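Akero opens fridge amnesty for the people of Semlow

For release: October

Akero, the household repair and resale shop on Viklund Street, Semlow, is inviting residents to hand over the small fridges they have been meaning to deal with. The amnesty runs until the end of the month. No questions will be asked, including the one about what was in the salad drawer.

The shop reckons there are 1,000 spare fridges in the town's garages, box rooms and former student bedrooms, a figure it reached over tea and is prepared to defend. Many are still plugged in, humming away to keep a single jar of mustard cold.

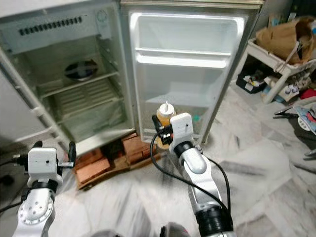 Akero will take any fridge that one adult can lift without regretting it. Please empty it first. Take out the food, the ice trays and the magnets from holidays you would like to remember, but leave the wire shelves where they are, as replacements are a nuisance to track down. A grimy interior is no bar to entry. Doors should be taped shut for the journey, and the fridge kept upright, even if it means the dog travels in the back.

Every fridge accepted will be tested, cleaned and given a new plug where needed. Those that pass go on sale in the shop with a 6 month guarantee. Those that don't will be stripped for parts by Cekik, the recycling yard behind the station, which has agreed to take up to 120 of them and has asked us not to make it 121.

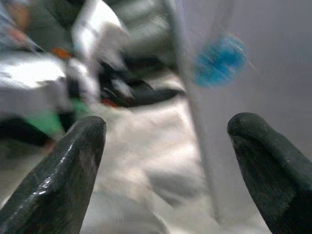 Donors will receive a voucher for 2 hot drinks at the shop's counter - cold drinks are, for the moment, under review. Collection can be arranged for anyone without a car, although the van is booked most mornings and the driver does not do third floors.

Fridges can be dropped off between 10am and 4pm. Please do not leave them on the pavement overnight. We had a chest freezer last year and it was there until spring.

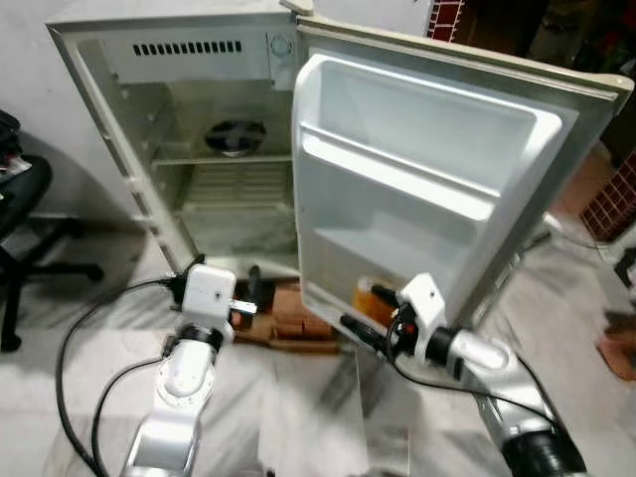 Mini fridge with dial control and a shelf.

Ends

Notes to editors
Akero repairs and resells household appliances in Semlow. It does not take wine coolers, having been let down before.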